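Bag-packing trial, pre-run checks. Bench 2, Harngate
Checked by: R. Ostrowski

1. E-stop reachable without heroics. Yes.
2. Floor tape unmoved. Yes, by me at least.
3. Finger pads. Scuffed, passed. So am I.
4. Straps clear of arms. See comment.

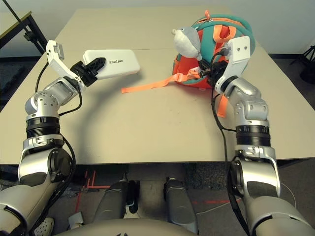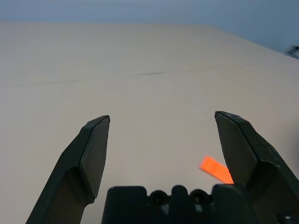
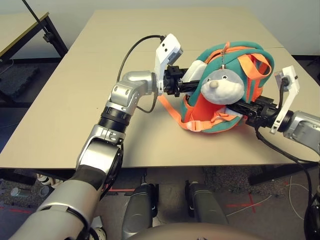 Bench 2: left and right arms with the backpack (first and last), wrist view (middle).

Comment on 4: the Lindgren method scores loose straps as "natural variation". I score them as a snag risk. Trial 14 of 120 may proceed at half speed.

5. Cables secured. Recheck at 9. P. Achterberg to sign.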